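4.3 Cleaning the fingers and resetting the closed position

Do this after every 23 hours of running on household floors, or sooner if the gripper reports error 914 (fingers not fully closed).

You need: the 3 mm hex key, a soft brush, tweezers, a lint-free cloth.

1. Park the arm and press the stop button on the base.
2. Open the fingers from the Grukus menu: Service > Gripper > Open.
3. Switch off at the main switch. Wait for the status light to go out.

CAUTION: Never put your hand between the fingers with the power on.

4. Pull long fibers out with the tweezers, working from the tip down.
5. Brush both inner edges and wipe them with the dry cloth.

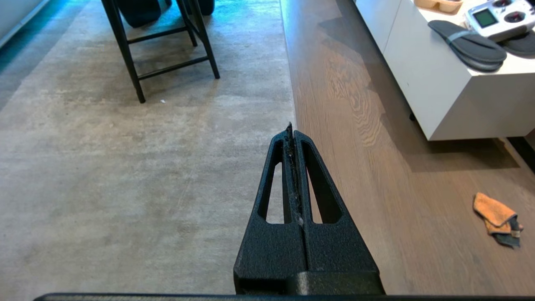
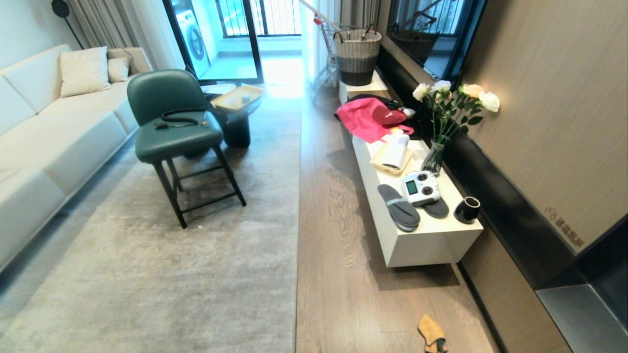

The closed position is stored as a zero point, and the controller checks it each time the arm starts. A thin layer of lint is enough to shift it. Grayish-white fibers along the seam, like those between the black fingers in the first picture, must come off before you go to step 6. A rug in the work area means more frequent checks.

6. Check that the finger screws are snug. Do not overtighten.
7. Switch on and select Service > Gripper > Zero. The fingers close 2 times.
8. If 914 comes back, replace the finger pads (see 4.5).

NOTE: Do not use solvent on the fingers.

Comments

Priit Pärn
Step 7 is under Setup in the menu on our Costance unit, not Service.

Hrefna Þórarinsdóttir
Same on mine. Can the tweezers be metal?

Priit Pärn
I use plastic ones. Metal scratched the inner edge in April.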